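Parngate libraries to replace study tables at four branches

Published in March
By the Parngate Council communications team
14 shares | 3 comments

Parngate Council has approved the replacement of study and reading tables at its four public library branches, with work to begin at the Gruvier branch in April and finish before the end of winter.

The program covers 108 tables. Many of the existing tables date from the opening of the Gruvier and Wihongi branches and have been repaired several times. A condition report prepared for the council last year found that 11 of them were no longer suitable for public use, and these have already been withdrawn.

The council received 593 responses to a survey on library spaces held over the summer. Respondents most often asked for more room to work, particularly in the late afternoon when students and home-based workers use the branches at the same time. Several also asked for lighter colours in the reading areas, noting that the present dark tops make the older rooms feel dim.

Tables with light-coloured tops have been selected for all four branches. They will be supplied in two sizes. The larger size will seat six people and will be placed in the main study areas, while the smaller size is intended for local history rooms and quiet corners. A lower version will be provided in the children's area at Wihongi.
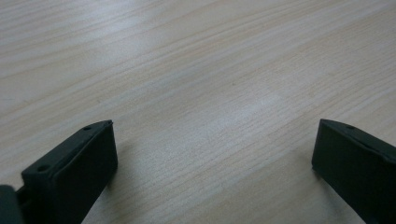
A pale wooden tabletop with a fine grain.

Branches will remain open throughout the work. Tables will be changed over one room at a time, and the council expects each room to be closed for no more than two days. Notices will be placed at the entrance of each branch a week beforehand. Bookings for meeting rooms will be honoured wherever possible – any group affected will be contacted directly and offered another room or time.

The Pludier branch will be the last to receive its new furniture. Its study area is to be recarpeted in the same period, and the two jobs have been scheduled together to limit the disruption to regular visitors. During this time, returned items may be left in the after-hours chute on the car park side of the building, and reserved items may be collected from the front counter as usual.

Tables in fair condition will be offered first to local schools and community groups. Groups wishing to be considered should complete the short form available at any branch desk before the end of April. Tables not claimed will be broken down and the timber and steel recycled.

The cost of the program will be met from the existing library renewal budget. A further report, covering chairs and desk lighting, will be presented to the council in September.

Media and general enquiries: Parngate Council Customer Service, extension 1159
© Parngate Council. All rights reserved. | Back to top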